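Closing Shift at Patside

Eifion Gethin had till six. Six, and then Morgan wanted the number. How many chores out of 56 could the thing do without a person leaning in. Thats all head office cared about, one number, on one line, sent up to Lorngate before the lights went off.

He had 41. Had been stuck on 41 since lunch.

Plates, done. Cups, mostly. Wiping, if you didn't mind streaks. Folding a dish towel, no. God, no. He'd watched it try the towel for nearly 219 minutes over two days and by the end he'd felt sorry for the towel.

Lunch box next. Clips on the sides, handle on the lid. His mother used to do it one-handed with the phone under her chin, and a kid on her hip – his brother, it was always his brother.

"Go on then," he said. To nobody. To it.

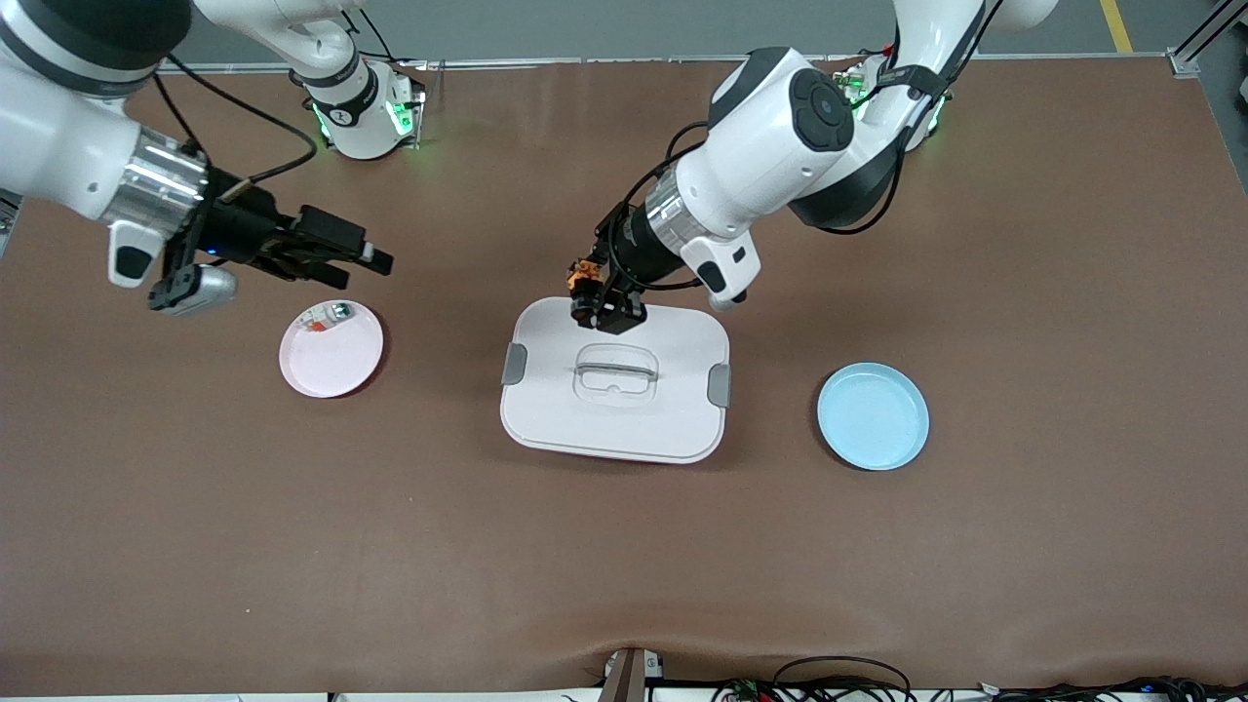

Chore 42, lunch box and plates, Patside.

The left gripper over the lid. Eifion chewing his pen. He knew what Morgan would say, she'd said it in the van the whole way from Surkirness. A cook doesn't think about a clip. A cook has the clip open and is already yelling about something else. You want to sell this to a cook? Sell her the clip.

And he'd said give it till May. And she'd said May of what year.

Fair.

He'd worked kitchens himself, before. Eleven hours, feet like bricks. Lids, lids, lids. Nobody ever wrote down that he'd opened one. Now here he was with a clipboard, holding his breath over it like it was a penalty kick.

Fifteen to six. He went round to the screen and pulled up the wrist view, put his nose almost on the glass. Two clips. One handle, lying flat. It looked so easy from there. It looked like somthing you'd just do.

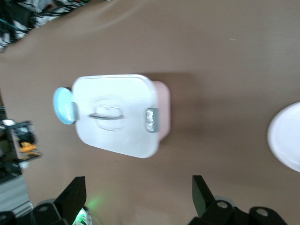
Can a machine pack a lunch yet?
Parts of one, on a good day, with a person close by to fix the rest.

He wrote that down, word for word, because it was true and because it wasn't a number. Then crossed it out. Morgan would want the number.

His phone buzzed. Her. He let it.

"3 tries," he told the arms. "You get 3, same as I got."

Five to six by the wall clock. He put the pen behind his ear, pressed go – and went to stand where he couldn't reach the table.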